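The Slow Train to Fusach Has Opinions About Tea

There are two ways to get from Drarkberg to Fusach. The express takes a little under three hours, has reclining seats, and arrives so smoothly that you could sleep through your entire vacation. The other train takes all day. I took the other train, mostly out of stubbornness, and partly due to a misunderstanding at the ticket window that I was too proud to correct.

The slow train leaves from Platform 1, which you reach by walking past all the other platforms, through a door that looks as if it leads to a boiler, and down a ramp. The line was built to carry slate. Passengers came later, and you get the feeling the railroad still thinks of them as an awkward sort of slate. The benches face each other at a distance designed for shorter people. Within ten minutes of leaving I had apologized to the same stranger's knees four times, and she had apologized to mine, and that was the basis of our relationship for the next several hours.

I had come for the tea. The slow line is known, among the kind of people who know this kind of thing, for still running a tea cart from one end of the train to the other, and for a set of rules about it that aren't written down anywhere a foreigner might find them. I had read two blog posts and considered myself ready.

The first rule is that you don't ask for it. The cart comes when it comes. On the morning I traveled it came before we had cleared the Drarkberg suburbs, when half the carriage was still fighting with coats, and then it didn't come again until I had given up on it as a living tradition. The attendant doesn't call out. There is a small bell on the handle, and the regulars can hear it two carriages off, the way a dog hears a cheese drawer. Trays come down. Newspapers are folded. By the time I had noticed the bell, the cart was beside me and I was the only person on the train without a flat surface.

The second rule is that there's only one kind. I asked what they had. The attendant, a patient man with a very tidy mustache, said, "Tea." I asked if there was anything herbal. He thought it over with real courtesy and said, "No." My neighbor with the knees looked out of the window on my behalf.

It's strong, dark stuff, sweetened before it gets to you, and it tastes a little of smoke. The leaves come from the hills above Mollah and have been bought from the same slopes for as long as the railroad has been selling them. You may like it or you may not. I didn't, for the first cup. By the third I was tilting my head for the bell like everybody else.

The third rule has to do with paying, and I still can't explain it. You don't pay when you're served. You don't pay at the end either, or at least not the attendant. At some point before Mollah a saucer travels down the carriage from hand to hand, and you put in what seems right, and it goes on to the next person. I watched the saucer closely to see what seemed right to others. This was noticed. I put in far too much, which was also noticed, and the man across the aisle took a coin out again and handed it back to me with a small shake of the head.

For years the tea was served in glasses, with metal holders that got too hot to touch. Older passengers still talk about those glasses the way people talk about a good dentist who retired. They rattled, they burned you, they came back to the cart with chips in the rim, and everyone agrees they were better. Paper came in with a change of management. There was a petition with 2,364 signatures on it, a fair number for a line whose busiest town has a population of 1,723. I was told about the petition by five separate people, all of whom had signed it and one of whom hinted she had signed it more than once. The railroad thanked everyone for their interest and ordered the paper.

What strikes me, as an outsider with nothing at stake, is how quickly people find manners for a new thing they claim to hate. You hold paper by the rim, I learned, never around the middle. You don't stack an empty one inside someone else's. And you don't crush it when you're done, a habit of mine so deep that I had done it before I knew I was doing it. The whole bench looked at me. It was like popping a balloon at a christening.
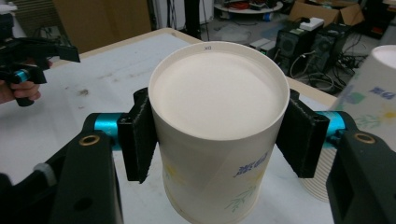 Mollah, Forty Minutes

The train stops at Mollah for forty minutes, and for once the timetable means it. The engine has to be moved from one end to the other, a job that could surely be done faster, though I wouldn't be the one to suggest it. Everyone gets off. In a country with less sense there would be a gift shop. Mollah has a bench, a drinking fountain, a very good bakery in what used to be the parcels office, and a view.

The view is of tea, naturally. The slopes go up behind the station in tight green rows, and above them is the ridge they call Kiltatik, which is either a mountain or a large hill depending on whether you're talking to someone from Mollah or someone from Fusach. The official height seems to settle nothing. I asked in the bakery and was given a number, and then the customer behind me gave me a different one, and I left them to it.

Buy the plum bun. There's a cheese one as well, and it's fine, but you'll spend the afternoon looking at other people's plum buns. Buy two. The line outside the bakery forms before the train has fully stopped, and joining it requires the sort of brisk, sideways walk you see in airports. I came in near the back and got the last bun but one, and I'm not proud of the look I gave the man behind me.

Nobody warned me about the whistle, so I'll pass it on. It blows once to say the train is leaving, and again some minutes later to say the same thing, and then the train leaves without blowing it at all. I ran the final stretch of platform with a bun in each hand. My neighbor had put her bag on my seat to keep it for me, a kindness that moved me more than it should have.

Over the Top

After Mollah the line climbs. The carriages slow to a pace at which you could get out, pick some flowers, and get back in, although a sign asks you in three languages not to. There are 62 bridges between Drarkberg and Fusach, according to a framed notice by the toilet, and most of them seem to be on this stretch, going over the same river from different sides as if the engineers kept changing their minds.

The conversation changes up here too. In the suburbs it's work and weather. Past the last farm it gets philosophical, or at least medical. I heard a full account of a hip operation, a plan to leave a husband that was later withdrawn, and a long argument about whether the express counts as a train. (The feeling in our carriage was that it doesn't, and that it's a kind of elevator.)

The cart made its last run just below the summit, when the light had started to go yellow. The attendant stopped next to me, looked at my tray, which was down, and then at me, and poured without a word. I took it by the rim. I have had diplomas handed to me with less feeling.

Fusach arrives in pieces: an allotment, a tire yard, the back of a hotel. People begin standing up far too early, as they do everywhere on earth, and then stand swaying in the aisle with their bags for a quarter of an hour. My neighbor wished me a pleasant stay and advised me to take the express home. She was being met by her sister, who wanted to know at once whether there had been any cheese buns left.

If You Go

The slow train runs once a day in each direction, with an extra service in July when the hill walkers come. Tickets are sold only at the stations. Ask for the local, and if the clerk asks whether you're sure, say yes. A single fare is 533 in the local currency, and a return is exactly twice that. Sit on the left going out. Bring small coins for the saucer, and a cushion.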